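1/ ok quick thread on subject lines bc I've now rewritten the Dester winter send 3 times and have opinions

2/ list is 3847 people. small. so every "let's just test it" from the client means splitting a list that is alredy tiny. two versions max. please.

3/ version A was Daryna's. plain. "Your January order dates". version B was mine, had a pun in it, we won't discuss the pun

4/ A won on opens. also won on clicks. fine — it's fine
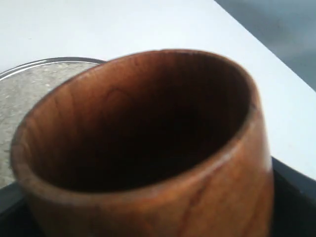
5/ preview text!! half the sends in my inbox still say "view this email in your browser" there. you get a free second line and you're giving it to a link

6/ keep it under 60 characters or the phone chops it. Pylyp keeps his in a spreadsheet with a colour for too long. mostly red lol

7/ sender name: we switched from "Dester" to "Daryna at Dester" and got actual replies. one was a complaint about parking but still a reply

8/ no idea yet if any of this holds for Tadach, their list is all trade buyers and they open at 5 am. sending theirs tommorow, will add numbers here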